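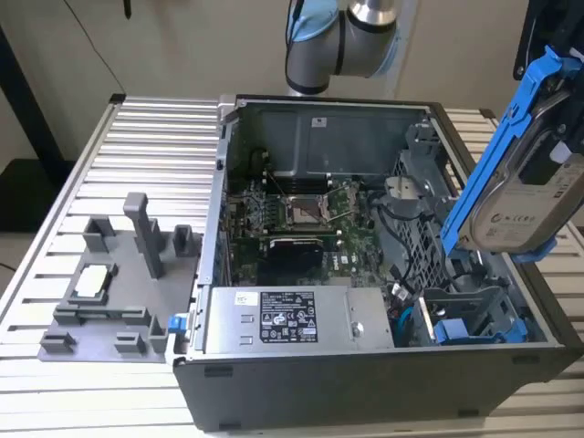
By Lesia Tkachenko – reviewed by Kyrylo Kovalchuk

6 min read

Desktop power supplies: frequently asked questions

These answers cover standard internal power supply units (PSUs) in desktop towers. Laptop adapters and server units with redundant modules are outside the scope.

What does a power supply do?

It converts alternating current from the wall into the direct current voltages the computer uses: 12 V, 5 V and 3.3 V. The 12 V rail carries most of the load in a modern system, including the processor and any graphics card. A separate 5 V standby rail stays live whenever the unit is plugged in and switched on at the back, even if the computer is off.

How do I work out the wattage I need?

Add the rated maximum power of the processor and the graphics card, then add an allowance for drives, fans, memory and the board itself. In our reference build, the Grelumitz, the total under full load came to 368 W measured at the wall. The unit in it was 83 percent efficient at that point, so the DC load was a little over 305 W. A 450 W supply covers that build with room for short peaks.

Do not size from the wall reading alone. Wattage ratings refer to DC output, and the wall figure includes conversion losses.

Is a larger supply wasteful?

A supply draws only what the load requires plus its losses. Efficiency is usually best in the middle of the range and drops at very light loads. An oversized unit costs more to buy and may be slightly less efficient at idle. The effect on an electric bill is small.

Where do I find the ratings?

On the specification label on the housing. Depending on how the unit is mounted, the label may face the case wall, in which case the mounting screws have to come out before it can be read. The table lists the maximum current for each rail. Check two things: the 12 V current, and the combined limit for 3.3 V and 5 V. Multiply the 12 V current by 12 to get the power available on that rail. On older units this can be far below the headline wattage.

Can I reuse the cables from my old modular supply?

No. The plugs at the component end are standardized. The plugs at the supply end are not, and pin layouts vary between manufacturers and sometimes between two models from the same one. A wrong cable can put 12 V on a 5 V line and destroy every drive attached to it. Store the cables with the unit they came with.

How do I test a supply without a computer?

Unplug it, disconnect everything, and fit a plug-in tester to the 24-pin connector. We use the Dekico, which shows each rail voltage and the delay of the power-good signal. The 3.3 V, 5 V and 12 V rails should read within 5 percent of nominal.

A tester applies almost no load. A unit that passes can still fail under a real one, so treat a pass as inconclusive and a fail as final.

The computer shuts off under load. Is it the supply?

Possibly. Check processor and graphics temperatures first – thermal shutdown looks the same from the outside. If temperatures are normal, test with a known good supply of adequate rating. Also try a different wall outlet with no power strip in between.

What is coil whine, and does it matter?

It is a high-pitched noise from inductors vibrating at audible frequencies. It often changes with load. It is not a fault in itself and does not predict failure.

Can I open the unit to clean it or replace the fan?

We advise against it. The primary capacitors can hold a dangerous charge after the cord is removed. Blow dust out through the grille with short bursts of compressed air, holding the fan still with a plastic stick.

How long should one last?

Follow the warranty period as a guide. Heat is the main factor in capacitor aging, and a unit that takes in warm air from the case ages faster than one with its own intake. For office machines the Asamoah replacement schedule, linked from the Plelik parts list, calls for a check every 3 years.

Which way should the fan face?

In a case with a vented floor and a filter, mount the supply with the fan down. If the case stands on thick carpet or the floor has no vent, mount it with the fan toward the interior. Top-mounted supplies normally take the fan-down position as well.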